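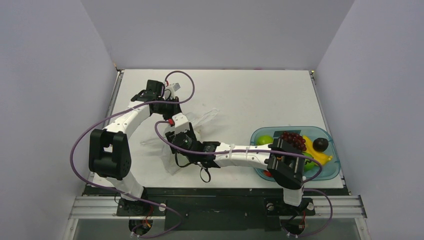 Fruit trays continue through May

The fruit tray trial at the Schumacher building has been extended to the end of May. It started with one tray on the second floor and now covers both kitchens and the white table in the side room. Nga Doãn is still doing the ordering. Please send requests to her and leave the delivery driver out of it.

Fruit comes from Forov, the produce shop on the corner, in one delivery a week. The bill for the trial so far is $394, paid out of the shared supplies budget. That covers the fruit only. The trays were bought separately.

What we order

The order has settled down after a few changes. Bananas go first and always have. Red grapes are next, provided they are cut into small bunches before they go out. A whole bunch the size of a shoe gets picked at from one end and looks bad by the afternoon, so Yến Lý now snips them with the kitchen scissors when she washes them. The scissors live in the top drawer and need to go back there.

Limes were added at the request of the people who drink sparkling water. A lime on the tray is for anyone to take and cut up. Please wrap the other half and put it in the door of the refrigerator. Last week there were seven halves in there, most of them hard.

Pears have been dropped. They were either like wood or gone, with one good day between. Samuele Melis has asked for them to come back in the fall and that is noted.

Setting out a tray

We use the blue plastic trays, the see-through ones with the raised rim. The rim keeps a lime from rolling onto the floor, which did happen with the flat plates we used before. Put the round fruit at one end, grapes next to it, and bananas where they have room to lie flat. Bananas set on top of grapes will crush the ones underneath, and the juice sticks to the plastic.

Don't overfill. A few pieces at a time is plenty, and the rest keeps better in the box under the counter. Whoever takes the last piece can refill from the box or leave it for Brendan Hayes, who goes by twice a day.

Washing is done before the fruit goes out, with the exception of bananas. Grapes should be drained in the colander first – water pools in the bottom of the tray and the lower grapes go soft.

Cleaning

Trays get washed by hand in warm water with ordinary dish soap. They should not go in the dishwasher. Two have already warped and now rock on the table. Stems, peels and stickers go in the small bin by the sink. Stickers are the main thing found stuck to the inside of the trays, and they come off with a little cooking oil on a paper towel.

If you find something moldy, throw it out along with anything that was touching it, and rinse the tray before putting fresh fruit in. No need to report it.

Requests for March

Thiện Lý collected the request slips from the box in the kitchen. There were 17, with clementines well ahead of anything else. Clementines will be in the next order in place of some of the grapes. Two people asked for dried fruit, and we will try a bag of apricots if Forov has them. One slip asked for doughnuts and has been passed along without comment.

New slips are beside the box. Write the fruit and your floor, so we know which kitchen to put it in. Anyone with a food allergy that the tray might affect should talk to Nga directly.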